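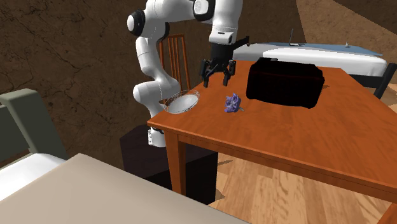 Orange wooden table with a small purple object

Part-time Workshop Assistant, Wundley

Wundley is a furniture repair shop with a small retail counter. We mend, refinish and sell used tables, chairs and cabinets, and we take in repair work for two other stores, Turkano and Skika. We are looking for a part-time assistant to start in August.

Hours: 32 hours a week, Tuesday through Friday, with one Saturday a month. Saturday hours are paid at the same rate and taken off the following week.

The work:
Sanding, gluing and clamping under supervision
Checking in pieces and writing up tickets
Helping on the delivery van – usually 3 runs a week
Covering the counter at lunch

You need a driver's license and must be able to lift your end of a dresser. Experience with hand tools is useful. We will train you on finishing and on Swati, the ticket system we have used since May.

The shop handles nearly 300 pieces a year, so there is a lot of moving and stacking. Please wear closed shoes if you come in for a visit. Parking is behind the building – the front spaces belong to the bakery.

To apply, send a short letter and the names of two people we can call to Ladi Bashir, shop manager, or drop them off at the counter. No resume template needed. Applications close Sun 28 July. Interviews take 30 minutes and include a look around the workshop.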